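Bench Hardware and Consumables: Frequently Asked Questions

Parville shared workshop, small-parts bench
Page maintained by Maham Rana. Stock questions go to Yasir Ghumman.

What does this page cover?

It covers the small metal hardware, the orange organizers and the cutting mat on the assembly bench. Power tools, saws and the drill press have their own page. Extrusion lengths are kept in the rack by the door and are listed under Raw Stock.

What is the cutting mat for?

Two things: protecting the tabletop when tape or sheet material is trimmed, and giving small parts a contrasting background. Silver hardware is hard to find on dark gray. Set parts down inside the grid and keep them off the margin, where they are easily knocked to the tabletop.

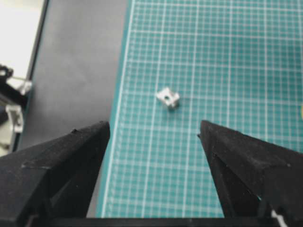 The grid is good enough for rough sorting by size. It is not a measuring reference. Mats shift, stretch slightly with age and lose their lines where they are cut most often. For any dimension that matters, use the calipers in the top drawer.

Can I cut on the bench without the mat?

No. Scores in the tabletop collect grit, and the grit scratches finished parts. If your piece is larger than the mat, use the cutting table.

How do I identify a loose fastener?

Check the thread first, then the outside dimensions. Run a known screw in by hand. It should turn freely for several full turns. If it binds after one, stop and try the next size down or the other thread standard. Do not use a driver for this check. Parts that cannot be identified go in the tray marked Unsorted, never back in a bin on a guess.

Which corner brackets do we stock?

Aluminum brackets for the Beltex extrusion, in more than one hole pattern. All patterns share one bin. Sorting them by pattern was tried in July and abandoned after the compartments ran over within a week. Pick by the hole you need:

Elongated slot: use where the joint has to be adjusted after the first fit.
Round hole: use where the position is fixed and the screw is a close match.

Take the bracket out and look at both faces before you fit it. Brackets nest in the pile, and it is easy to pick up a pair thinking it is one.

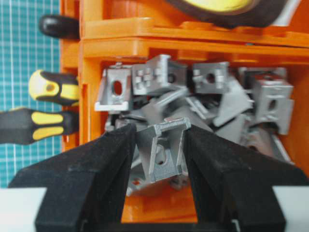 If you are building a frame, take all the brackets for it at the same time and lay them out in matching sets. A frame with mixed hole patterns can be assembled, but it is slow to square up and harder to take apart later.

How tight should bracket screws be?

Fit all screws finger-tight, square the corner against a reference block, then tighten in turn. Final torque for the Beltex brackets on our frames is 5 newton meters. Overtightening deforms the flange and the bracket should then be scrapped.

Are used brackets reusable?

Yes, if the flange is straight and the hole edges are clean. Lay the bracket on a flat surface and press each corner. If it rocks, put it in metal recycling. Remove any thread locker before the bracket goes back in the bin.

How are the organizers laid out?

Hardware is kept in one set of compartments, tape and hand tools in another. Rolls stand in the larger compartments. Screwdrivers and knives go in handle up, or leaning with the handle clear of the divider. Retract blades before a knife is put away. 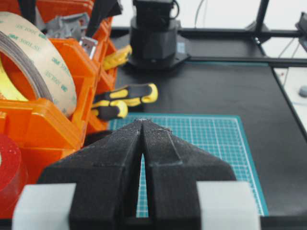 Tape and hand tools, orange organizer beside the mat.

Which tape should I use?

Double-sided tape is for mounting labels, pads and light covers. It is not a substitute for a screw on anything that carries load. Wipe both surfaces with alcohol, let them dry, apply the tape, and press firmly along the full length. Leave the liner on the second side until the part is aligned.

The Mangubat masking tape in the cupboard is for marking and temporary holding only. It leaves residue if left on for more than a few days.

Can tape be stored flat?

For short periods. Rolls left flat on a dusty surface pick up debris along the edge, and the debris ends up in the bond line. Stand them in a compartment.

How often is stock counted?

Brackets are reordered from Flenus in bags of 100. A new bag is opened when the floor of the bin shows across most of its width. At the last count the bin and the reserve bag together held 151. Tell Yasir if you plan to use more than a third of that on one job.

Where do I report a missing or damaged item?

Write it on the sheet at the end of the bench, with the compartment and the item. The sheet is collected at 9 in the morning. Blunt blades do not need reporting. Replacements are in the cupboard, and old blades go in the sharps tin.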